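September, a little after nine at night

My forearms hurt. I'm writing this with a bag of frozen peas balanced across the left one, so if the typing gets weird, blame the peas.

Today was the jewelry job, the one I've been putting off since the trial started. For anyone who wandered in late: I'm in the middle of a home trial with Tinditz, the outfit that pays you (or at least credits you) to do ordinary chores with a pair of hand-held grippers so that somebody's robot can learn from it. You get the loan of the grippers, an app called Sternura that hands out the tasks, and a mailing case that is way too big for my hall closet. You put down 895 dollars as a deposit, which made me swallow hard, and you get it back when the case goes home in one piece. I'm supposed to decide by the end of the month whether to sign up for the full season, and I'm using this diary to talk myself into it or out of it.

So, jewelry. The task card said "small items, soft surface, open container," and then left the rest to me. I figured the bed was about as soft as surfaces get around here. I used the black square box with the lid off, and in went the beads and a chain and the jade bangle, and then whatever little stuff I could find for the quilt. You squeeze, the fingers close, you lift, you carry, you let go. Sounds like nothing, right? Try it with a ring on a quilt! The fabric gives every time you press down, so the thing you want sinks away from you just as you get there. I said several words that I hope Sternura doesn't keep.

Beads are the opposite problem. You go in for one strand and come up with all of them, or you get hold of a bit in the middle and the rest slides around like cold spaghetti. After a while I quit trying to be neat and just lowered them in slowly and let them land however they wanted. The card didn't say anything about neat.

The blue pads on the fingers are my favorite part of the whole kit, I think. They're textured, and they don't feel hard when they close on something, and that mattered to me a lot with jade in the room. Small gold things are still a pain. You have to come straight down, keep the gap even on both sides, and not breathe. 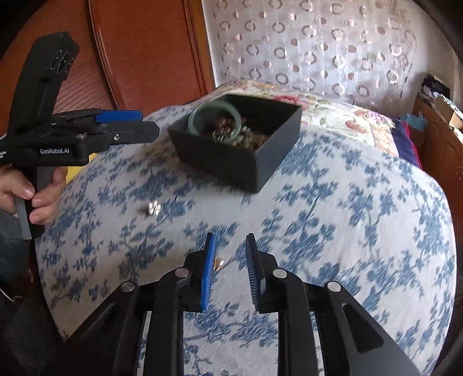
A reader wrote in under my last entry to ask whether you couldn't get the same result by just filming your hands with a phone, and why would anyone put down a deposit for the privilege of being clumsy in their own house. Fair question! I asked Tinditz something like it in the first week, in slightly politer words. What I got back was that a robot with two fingers can't do much with a video of somebody who has ten, so they want the job done with two. I can't judge the science of it, but I can tell you it changes how you do things. With my own hand I'd scoop up a ring without thinking. With the gripper I have to decide where I'm coming from and which way it's lying, and then half the time I go about it from the other side anyway.

The comment went on to say that 895 dollars buys a lot of takeout. No argument there.

Midmorning I took a break, ate toast standing up, and compared notes with the Agbeko brochure that's been on the counter forever. Agbeko wants to rent you a glove setup instead. No deposit, but you pay by the month whether you record anything or not, and I know myself. There would be a month where I recorded zero minutes and still paid, probably two. The glove does look easier on the wrists, I'll give it that. The brochure is also printed in pale gray on white, so I'm missing about half the details.

Then back to it with the bangle. Round smooth things are a whole mood. Grab it flat and it wants to spin, so I've been going for one side of the ring and keeping it upright, with the box right underneath for nerves. The jaws closed on it are oddly nice to look at, and I got a bit slow and dreamy with it (the app nags you if you stop moving for too long, and yes, it nagged me). The red cord in the box is a menace, though. It's twisted, it lies in the near left part, and I swear it reaches for things.

I did get better. I could feel it somewhere before lunch, when my hands quit arguing with the handles. I still had to rest more than I wanted to, and holding one up while the other does the work is what gets you. The idle arm is the one under the peas now.

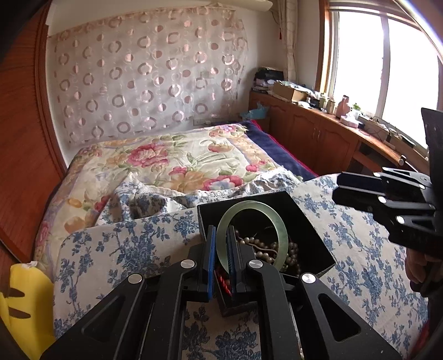

Where I've landed so far

Good: the setup is fast. Five minutes if I don't go hunting for the charger, and no laptop needed. The task cards are short, and the people on the Tinditz help line answer before I've lost my temper. I also like that you pick your own objects. I'd be bored stiff stacking the same plastic cups.

Not so good: sessions run up to 70 minutes, and the app really leans on you to go the distance. My arms tap out well before that. You can split a session, but the button is buried under two menus and I found it by accident. Uploading is slow too. It's still going as I write this, little green bar, hardly budging.

And the points. Sternura pays in points, and you trade them in for money through Brostport, a separate company with a separate login and a password rule I refuse to discuss. I'm at 3533 points as of tonight. I looked at that number for a while and felt rich, and then I looked at the exchange table and felt a lot less rich. It would cover groceries for a bit. I'd want to see one payout land in my account before I say anything nicer than that.

Am I signing up? Leaning yes, with a grumble. I'd ask for shorter sessions and a wrist strap of some kind, and I'd keep the jewelry jobs to one a week, tops. Folding towels was so much more relaxing.

Tomorrow's card is "kitchen drawer, mixed utensils," so I should go look at what's living in that drawer before I let anything record it. Also I need to put the beads away properly and find a better spot for that case, I stubbed my toe on it twice.

The peas are thawing. Green bar still not done. Going to bed.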